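3.2 Small household objects on a patterned floor covering

In the second part of the study we looked at how families in Wudcombe and Sarnstead keep small things which have no fixed place in the home. By this we mean chargers, packets, single toys, and parts of something that is already lost. In the interviews, parents often called them "the rest". They are tidied last, and in many homes they go together into one open box.

The homes were visited in September by the second author and by Areeba Mengal. Each family was asked to tidy one play area in the usual way, without special preparation. We did not give any boxes. The families used what they had, and this was very often packaging from food or from a delivery. Mohsin Durrani, who coded the interviews, found that such boxes were described as temporary, also when they had been in use for a long time.

The floor covering was important in a way we did not expect. On a plain carpet, a small object is easy to find. On a mat with many colors and cartoon figures it can be overlooked, and several parents told us that they search with the hand more than with the eye. Pale objects were named as the easier case. Figure 2 shows a mat of this type, with an empty battery charger lying in front of an open pink cardboard box. The box has Chinese lettering on its side and holds a dark plush item, and a blue and white packet lies next to it, partly over a red toy figure. 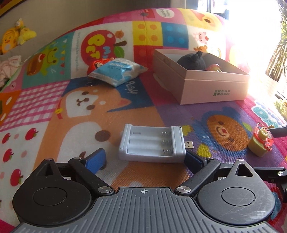

Figure 2. Battery charger, open box, packet and toy figure on a patchwork mat.

Chargers were a difficult group for the families. They belong to the adults, but they are used for the toys, so they move between the two. One mother in Sarnstead kept hers in the kitchen drawer – she did not want the children to play with the plug. Others left the charger where the toys are, and accepted that it would be mixed with them. We coded both habits as "shared storage", following the scheme of Kollár and Chan.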